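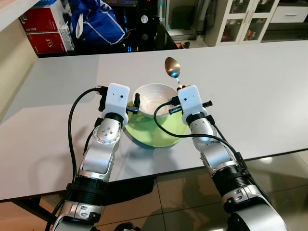
Flosari79: Can I just say a bowl that size is too big for porridge? Mine goes cold before I'm halfway down.

Home | Forums | Table & Kitchen | Search

Lime green crockery, yes or no?
2 minute read

Moledell: Disagree, Flosari79, a big bowl means no slopping! Anyway, my question was the colour. I've had plain white for years and I'm itching to go lime green (bowls, saucers, the lot) but keep the cups white. The shop in Dradthorpe wants 80 quid for a set of 12 pieces and I keep going back to look at it.

dunkingtwice: White cup on a lime saucer is lovely. All lime would be too much for me first thing.

Moledell: That's what I thought, a bit of white to calm it down.

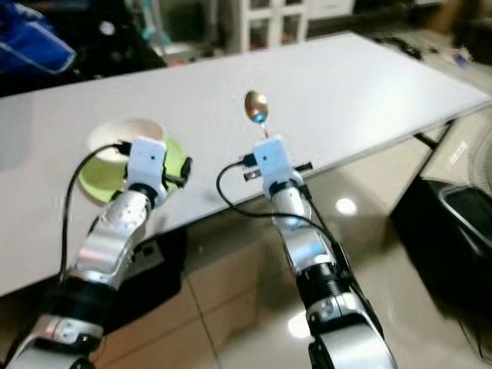

And our table's white as well, so I reckon the green would get all the attention. Spoons I'm leaving as they are, plain metal goes with anything.

Flosari79: Still say no. You'll be sick of it by March.

teapot834: I had green ones and never got sick of them! The saucers did all end up under plant pots, mind.

Comments (3)
Flores: Get two bowls first and see how you feel.
dunkingtwice: Seconded, if they'll split the set.
Moledell: They won't, I asked. Going back Saturday with my purse.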